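Comunidad de Ayuda Burside — Pinzas, brazos y controladores
Imprimir | Enviar por correo electrónico

Comparación de dos pinzas con cámara de muñeca
Publicado en marzo por Farzana Khokhar

Estimados miembros de la comunidad: nuestro laboratorio evalúa dos pinzas paralelas, la Bresen y la Gesano, sobre un mismo brazo. Con la primera, los dedos ocupan la parte inferior de la vista de la cámara y ocultan parte de la mesa. Deseamos saber si conviene desplazar el soporte de la cámara o cambiar de dedos antes de iniciar la serie de 100 agarres por pinza. 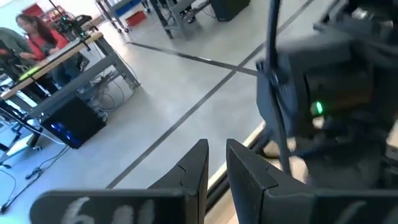 Vista desde la cámara de muñeca, con los dos dedos negros de la pinza y otros puestos de trabajo al fondo.

Agradeceremos asimismo cualquier criterio sobre la repetibilidad del montaje.

Hina Janjua
Se recomienda conservar los dedos y modificar únicamente el soporte. Si se cambian ambos elementos, los resultados dejan de ser comparables. En nuestro caso bastó con inclinar la cámara 6 grados —medidos con la pinza cerrada— y repetir la calibración entre mano y cámara. Conviene anotar la posición de cada tornillo y guardar una imagen de referencia al comienzo de cada sesión.

Kagiso Ngubane
Nosotros usamos el controlador Baloch y no tuvimos ese problema. Llevamos casi 4000 ciclos.

Aurora Macedo
Coincido con la señora Janjua. Añado que deben fijar el cable al antebrazo con holgura suficiente: en nuestra prueba, un cable tenso desplazó el soporte tras 18 agarres.

Contacto: Secretaría de la Comunidad Burside | © Burside. Todos los derechos reservados | Volver arriba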